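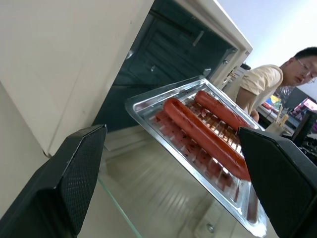
Red sausages in a foil tray.

How to Ask for a Change to Your Parenting Time Schedule

By Hanan Kassab
Last updated 9 April 2022

These instructions are for parents who already have a parenting time order from Vernance County Family Court and want a judge to change it. If you don't have an order yet, you need the packet for new cases. If your order came from another county or state, call the clerk before you fill anything out, as you may have to register the order here first.

You can do all of this without a lawyer. Many parents do. If there is a protective order between you and the other parent, talk to a lawyer or an advocate before you file.

Before you start

Find your current order. You need the case number from the top of the first page and the date the judge signed it, which is normally on the last page. If you have lost your copy, the clerk can print another one for a small charge per page.

Read the order all the way through. Some orders say the parents must try mediation before either one can go back to court. If yours does, you will have to show that you tried it, so keep the letter or email you get from the mediator.

Step 1: See if the other parent agrees

If you both want the same change, use the Agreed Change form. Both parents sign it in front of a notary or a clerk. A judge can approve it without a hearing, although the judge may still ask you to come in.

A text message saying "fine with me" does not change the order. Until a judge signs a new one, the old schedule is the one the court will enforce.

Step 2: Fill out Form 717

If you don't agree, fill out Form 717, Request to Change Parenting Time. You can pick it up at the clerk's window or print it from the court website. Use black ink or type it.

Part A asks for names, addresses and the case number. Copy the names exactly as they appear on the old order, even if someone has since married or changed names. There is a line further down for the new name.

Part B asks what has changed. Stick to things that have happened since the last order was signed. A new work shift, a move, a change of school or a child's medical needs are the kinds of things people write here. Give dates where you have them. "I moved to day shift at the warehouse in September" is more useful to the judge than "my hours are better now."

Part C asks what schedule you want. Be exact. Write the days, the pickup and drop-off times, the place, and who drives. Cover holidays and summer break as well. If you leave holidays blank, the court will assume you want that part of the old order to stay the way it is.

Don't sign the last page yet. It has to be signed in front of a notary. The clerk's office will notarize it at no charge if you bring photo ID.

Step 3: Make copies

Make 2 copies of everything, including attachments. The court keeps the original, one copy is for the other parent and one is for you.

Step 4: File the papers

Take the original and the copies to the clerk. The filing fee is $100, payable by cash, card or money order. Personal checks are not accepted.

If you can't afford the fee, ask for the fee waiver form and file it at the same time. You will need a recent pay stub or a benefits letter. The clerk will take your request while the waiver is being reviewed.

The clerk stamps your copies and writes the hearing date on the front. Check the case number on each one before you leave the window.

Step 5: Have the other parent served

You can't hand the papers over yourself. Use the sheriff's office, a licensed process server, or another adult who is not part of the case. A new partner or a relative can cause arguments later — it is better to ask someone else.

Whoever delivers the papers fills out the Proof of Service. File that page before the hearing. If it isn't in the file, the judge will most likely set a new date.

Step 6: Go to the hearing

Get there early enough to go through security and find your courtroom on the list in the lobby. Bring your stamped copy, the current order, and any school or work records you mentioned in Part B. Print out text messages. Most judges won't read them off a phone.

Don't bring the children unless the court has told you to.

When the judge speaks to you, answer the question that was asked. You will get a turn to explain the rest.

After the hearing

If the judge approves a change, wait for the signed order and read it before you leave the building. Ask the courtroom clerk about anything that looks wrong, such as a pickup time that doesn't match what was said. Give a copy to the school or daycare if the pickup days are different.

A change in parenting time does not change child support. That is a separate request with its own form.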